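Local pulses: are the claims on the packet any use?

Flynn Tautahi, food studies project, April

Background
Baltstead split peas are sold as "grown near you". Of the 12 shops I asked, five could name the county. I don't count that as near.

Tasting
Nine people tried soup made with Baltstead peas and with Unari peas, which are imported and cheaper. Four preferred Baltstead, which proves very little.

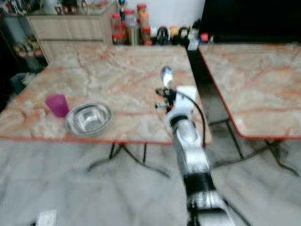 Limits
The simmering time was 30 minutes for both, and Unari may need longer.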